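From: Ondrejka
To: Dornmont residents list
Date: January 13, 2024
Subject: Re: Ballot measure 2 and the drop box hours

> Does anybody know if the county is keeping the Trastdale drop box
> open for the special election? The mailer says one thing and the
> website says another. Also, I still don't get what measure 2 does
> to the sales tax. Is it new or a renewal?

It's a renewal, but a bigger one, so you're right to be confused! The current half-cent expires this year. Measure 2 would keep it going and add another quarter-cent on top for roads. If it fails, the whole thing goes away, old part included. The mailer kind of buries that on the back.

As for the drop box, I called the clerk's office and was on hold for ages (bring a sandwich). The website is correct. Trastdale stays open, and the one by the old Baketti store is the one they're closing. They said it only took in 71 ballots last time, which seems low to me, but it is a pretty awkward spot to pull into.

I went to the county forum too. Decent crowd, lots of grumbling about the bridge. The legislator for our end said the state won't match road money unless we put up a local share, and that's the best argument I've heard for voting yes. I'm still on the fence, mostly because of how they spent the last round.
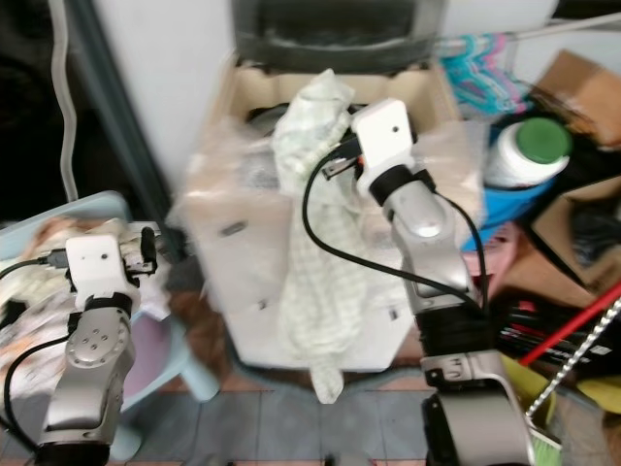
My other gripe is turnout. Last January's special election was decided by 2,220 votes total, in the whole county, and then everyone complained about the result until summer. I'd like to see the candidates for the open council seat say something about that, and about jobs while they're at it. One of them keeps promising training money for the kind of work where you're around robot arms like those two silver-and-white ones, and I'd love to know which budget line it comes out of. I asked at the forum and got a very long answer about parking.

If anyone has the full text of the measure as a file, please send it to the list. My copy is missing page 2.

Ondrejka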